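Notes from the Gresthorpe visit, for whoever ends up signing the form

I went up on the Friday with Liviu Surdu, who runs our plate work and would be the one living with whatever we buy. The invitation from Siltgate called it an "automation planning morning". I have been to enough of these to pack my own sandwiches and a list of awkward questions, and I'd say two thirds of the list came home answered, some of it in ways the hosts may not have intended.

For anyone who missed the spring meeting: we are being asked to put money aside for an arm that loads and unloads the PCR machine. The pitch is that people stop walking back and forth with plates and the machine runs into the evening. We do 19 plates in a normal week. Keep that number in mind, as I tried to all morning.

The first hour was simulation. Siltgate build your bench on a computer before they sell you anything, and they charge for it whether you buy or not. They call the software Bimska. You get a table, an instrument, an arm, a door and a light switch, and the arm goes through the job. 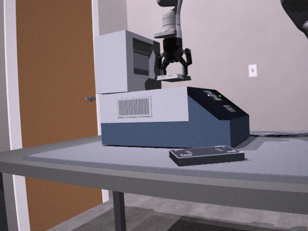

My first question was about the door. Ours opens inwards and the bench is closer to it than I'd like, and an arm needs a clear area round it that people can't wander into. The answer was that a "site survey" would cover this. The survey is a separate line on the quote. So is guarding, if the survey says we need it, and I have yet to meet a survey that didn't.

Liviu asked about lids and seals. Our plates go in sealed, and a badly stuck seal curls at the corner. A person sees that and presses it down. Would the arm? There was talk of an optional camera. Optional things have a way of becoming required once the deposit is paid, so I've put it in the "probable" column.

To be fair to them, they didn't pretend the simulation was the same as the real thing. The engineer said quite plainly that friction and slightly warped plates are where the surprises come. I liked her for it. I would have liked a figure more – how many plates in 1000 go down wrong on a working site – and she said she would ask. I've had no reply so far.

## The handover

The bit worth watching, if you only care about one thing, is the few centimetres between the tray and the instrument. 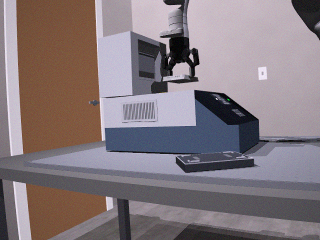 *Page last changed: July. Corrected the service contract paragraph and took out the parking directions.*

On the bench we were shown, the plate holder sits on the table next to the instrument. That holder is a part you buy. I had assumed it came with the arm. It doesn't, and neither do the gripper fingers, which are quoted per plate type. We use two types. Liviu thinks we could drop one of them, and I'd rather we settled that among ourselves before paying for a second set.

The other quote we have is from Hwang, who include one set of fingers and a holder but charge more for training. I've tried to lay the two side by side and it can't be done neatly. Siltgate price by module and Hwang price by "cell", and neither will say what the yearly service costs after the first year without a call from a salesman. Please nobody take that call alone.

What I'd want in writing from either firm:

- the yearly service price for years two to five
- who comes out when it stops, and how soon
- whether our instrument's own warranty survives having an arm put plates in it
- what happens to the software licence if we move rooms

The third point got the longest silence of the morning.
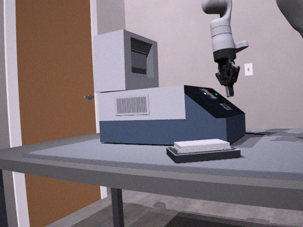
Back to the 19 plates. Loading one takes a person very little time. Most of the hours go on making the plates up, and nothing we were shown touches that. The gain would come from evening running, and we don't have a backlog that needs evenings. We had one last winter. If the Gresthorpe contract comes through we might have 50 plates a week and I would write a different report.

I put this to our host over coffee and was told most customers "grow into" the equipment. I expect they do. They've paid for it.

Liviu is keener than I am and I promised to say so. His view is that the walking breaks up the day and that a new starter could be trained on setting up the tray in an afternoon. He also thinks the layout work is worth having whatever we decide, and there I half agree. After lunch we went through reach, and where the base of the arm would have to stand.
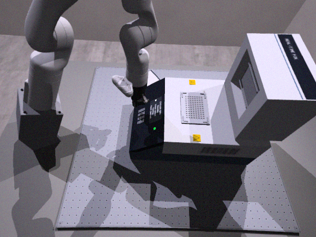
Floor space is the part I think we have underbudgeted. Our plan has the arm on the bench. If it has to stand beside the bench on its own pedestal, the sample fridge moves, and if the fridge moves we need a new socket, and the landlord charges us 400 for the electrician before he has opened his bag. None of this is in either quote, nor should it be, but it has to be in ours.

My recommendation is to pay for the layout study only, with our real room measurements and our real door, and to hold the rest over until we hear on the contract. Ask both firms for a working site we can visit without a salesman present. Siltgate said they would see what they could arrange. Hwang said yes straight away, which cheered me up until I heard how far it was.

Train receipts are in the blue folder. Liviu has the brochures.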